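The sunflower shelf: an interview with a window and display dresser

The owner of Fostmont has been dressing shelves for shops, waiting rooms and small cafes for 11 years. Most of the work is now done with artificial flowers, and for the past season a good part of it has been sunflowers. We spoke in April, over two mugs of tea, about pots, twine and how to fill a small shelf without making it look like a market stall.

She began with fresh flowers and moved across slowly. "I had a dentist who wanted something on the front desk all year," she says. "Fresh was costing them too much and it was always me who got the phone call when the water went cloudy. So I did one in artificial and they kept it for two years."

Her first rule is to choose one flower and stay with it. Mixed bunches, she says, are harder to get right in artificial stems, as the greens never match from one maker to the next.

"If it's all sunflowers you can put a lot of them together and it still looks calm. Yellow petals, brown middles, over and over. You stop looking at each one and see the whole lot as a block."
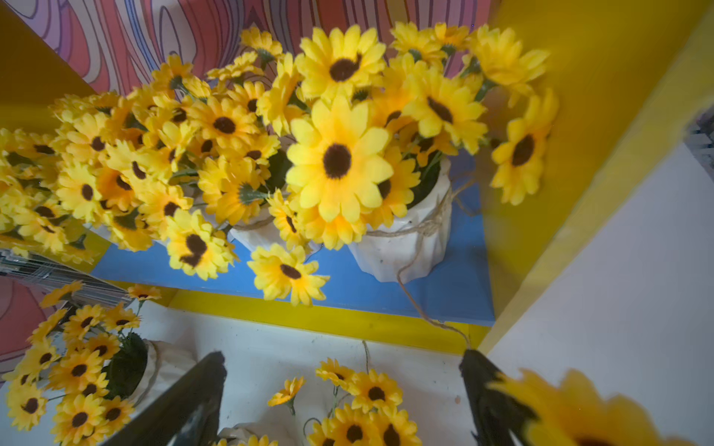 She does not buy the most expensive stems. Her usual supplier is Dewan, which sells them by the box, and the last order came to 361 heads of different sizes. They arrive flat. Every one has to be opened out by hand, and she does this in the evening with the radio on.

"You bend the neck first, then the petals. People do it the other way and the petals get creased again. I want some facing forward, some looking up, and a couple hanging over the edge of the shelf. If they all face front it looks like a school photograph."

The pots are white, and she is firm on that. She has tried terracotta and grey and went back to white both times. A length of jute twine goes round some of them but not all.

"I don't tie a perfect bow every time. On a big vase I will, as that's what you see first. On the little pots I might leave them bare. And I don't trim the ends too short – you can always cut more off."

Asked how full a pot should be, she says fuller than most customers expect. Artificial stems leave gaps low down where real leaves would fill in, and a thin bunch shows its wires.

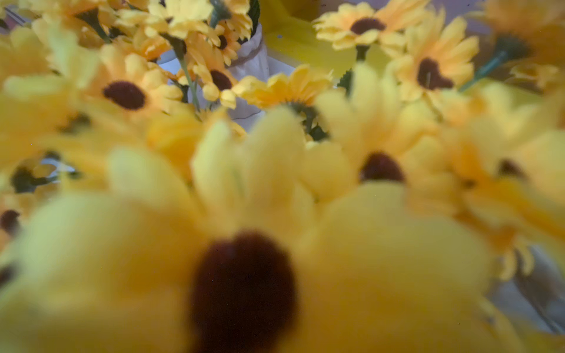

"I push in the big heads last. Small ones go in the middle of the bunch to pack it out and the large ones go where you'll be standing. Then I walk round it and look from the side, because a customer at a till is never square on to anything."

Dust is the other thing she is asked about. She uses a soft paintbrush on the petals and a barely damp cloth on the pots. The brown centres hold more dust than anything else, and she goes over those with a dry toothbrush. She does not use sprays.

We moved on to furniture. She likes a small shelf unit with two levels, painted in more than one colour, and has nothing against a busy wallpaper behind it. Pink, yellow and bright blue can all sit together, in her view, so long as the flowers are all the same. A tall vase goes up on the top shelf at one end, with the little pots in a row underneath – 4 is her usual number – and anything left over stands on the table in front.

"Put the tall one at the end. In the middle it looks like a trophy. And leave the rest of that top shelf alone, don't go hunting for things to put on it."

She is more relaxed about what else is kept nearby. Pens and pencils can stay out if they are in a clear pot or a wire basket on the wall, where people can find them.

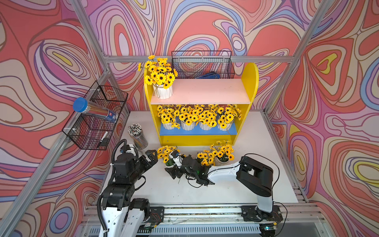
Changing it over

Customers on her Zudance plan have their display changed twice a year. The sunflowers usually come out in spring and stay until the end of October, when they are boxed up and something darker goes in.

"I never put them away in the pots. Stems out, heads all the same way up, tissue between the layers. The pots get washed and stacked separately. It takes an afternoon and I don't enjoy it."

Boxes are labelled by head size, large or small, and kept off the floor. She lost a whole box to a leak at her old unit in Vernetti Yard and has used lidded crates from then on. 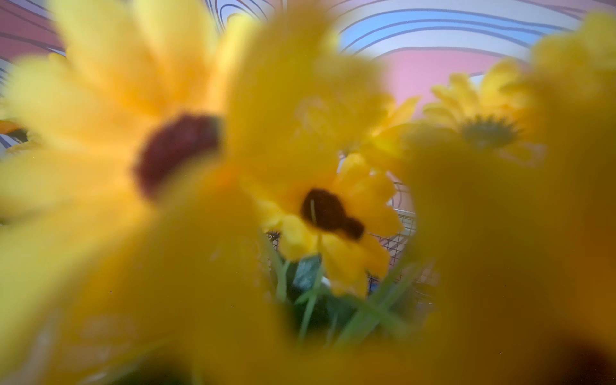
Some heads do not last. The petals go pale in a south-facing window, and she swaps those to the back of the bunch for another season before throwing them out. Loose threads on the centres she snips with nail scissors when she notices them.

For anyone doing a shelf at home, she suggests starting with one vase and two small pots, and buying a few more stems than seem necessary. "Leave it a week before you add anything," she says. "Move the pots about a bit. You'll know by then if it wants more."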